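How to Wash a Small Wool Rug by Hand

I put off washing my first handwoven rug for years. I was convinced the red would run into the cream and I'd end up with something pink! Then my neighbor Uthai Onsri, who has been weaving on an upright loom since before I could walk, talked me through it one June afternoon, and now I look forward to it every summer. If your rug is wool, flat-woven and small enough to lift when it's soaking, you can do this at home.

Start with the color test, and please don't skip it. Dampen a white cotton cloth, press it on each color in the rug for a full minute, and look at what comes off. A little gray is dirt. Red, blue or black on the cloth means the dye isn't fast, and that rug should go to a professional. Test the back as well as the front, and test every shade, even two browns that look the same to you. My little Wever runner has one brown that's dyed and one that's just the natural color of the sheep.

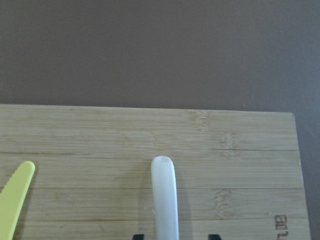 Loose dirt comes out next, while the rug is still dry. Lay it face down on a clean sheet and pat it all over with the flat of your hand, then shake out the sheet and do it again (you will be amazed, and a bit ashamed). For stuck-on spots like candle wax or dried mud you want something flat with a dull edge. I keep an old table knife for this, but a light plastic one or a pale yellow knife like the one on the bamboo board works too as long as it isn't sharp. Hold it nearly flat and push along the weft, never across it. If you feel it catch on a thread, stop and come at the spot from the other side.

Vacuum both sides on the lowest suction, with no beater bar, and keep well away from the fringe. A vacuum can swallow a fringe in a second.

Now the wash. You'll need:

A bathtub or a big shallow tray
Cool water, the same temperature for the wash and the rinse
Wool wash with no bleach and no enzymes
2 large white towels
A drying rack or a clean slatted bench

Fill the tub deep enough to cover the rug, mix in the wool wash, and lower the rug in flat. Let it sit for 16 minutes. Press down gently with your palms, working from the middle to the ends, and don't rub or twist — wool that gets rubbed when it's wet turns to felt, and there is no way back from that. Drain, refill with clean cool water, and press again. Keep going until the water runs clear. My Acheampong piece needed a lot more rinsing than I expected, and it's the smallest one I own.

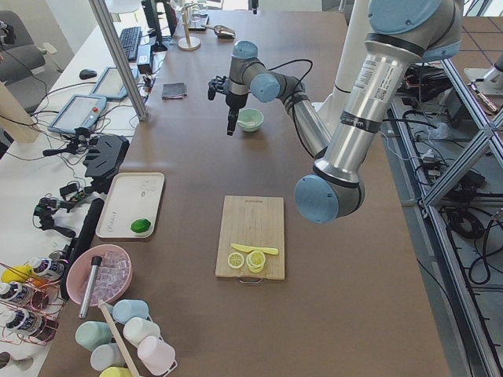 Roll the rug up in a towel to draw out the water, then unroll it and repeat with the second towel. Get help with the lifting if you can, and support it along its whole length. A wet rug held up by one end will stretch, and the edges will ripple once it dries.

Dry it flat in the shade with air moving underneath. Square up the corners with your hands while it's damp, and comb the fringe straight with your fingers. Turn it over every few hours. Mine usually take 2 days, longer if the weather is muggy. Push your thumb into the thickest part before you put it back on the floor, and if it feels at all cool, give it another night.

If you store rugs over the winter, roll them (don't fold!) with clean cotton on both sides, and check for moths when you bring them out again.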